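Saturday, bench 2

Tube handling on the Dusora arms again. The hand pipette stays on its stand for now, with the rack under it. Since the arms took over sorting, the evening shift logs and checks more - and pipettes less. Target is 288 tubes a run.
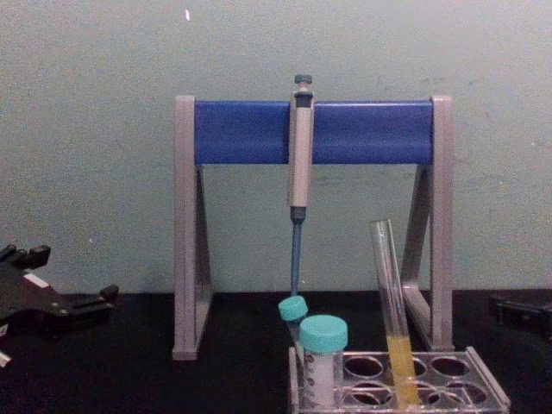

A reply in the Varnora log said the checking is harder on the eyes than the pipetting ever was on the thumb, and asked for a swap every 100 tubes. Put that on the August list.

This site uses cookies. Accept / Manage settings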